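Notes from the Skamach bench

Monday was cable day on the two-armed cell, and I've got the sore knees to prove it. We do this every 300 hours of running time, or sooner if somebody starts grumbling about dropouts (that was me, last week, at length!).

The routine hasn't changed much. Power down, support both arms, then work along every cable from the shoulder to the wrist, feeling for stiff spots and flat patches. I found one bad run on the right side, where the jacket had worn shiny from rubbing, so I swapped it and left more slack at the bend. Then I went over the wrist bracket bolts with the small torque wrench. Two on the left had backed off a little — not enough to see, but enough to feel.

Kipchumba Mrema redid the zero positions after lunch while I read the numbers back to him, and we ran 100 slow cycles before loading the fruit-sorting job again. No dropouts so far, touch wood. Yvette Morin wants 1000 cycles before she'll sign it off, so it's on her list now and off mine.

If you use the cell this month, please park both arms before you hit the power switch, and don't tug the cables aside to reach something. Ask me and I'll move them! Spare wrist cables are in drawer 26, and the torque wrench lives there too, so please put it back.

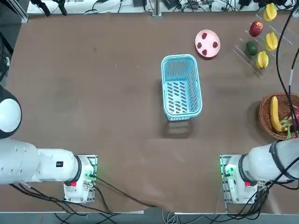 Both wrists with their green lights on, and the blue basket and fruit set out on the table.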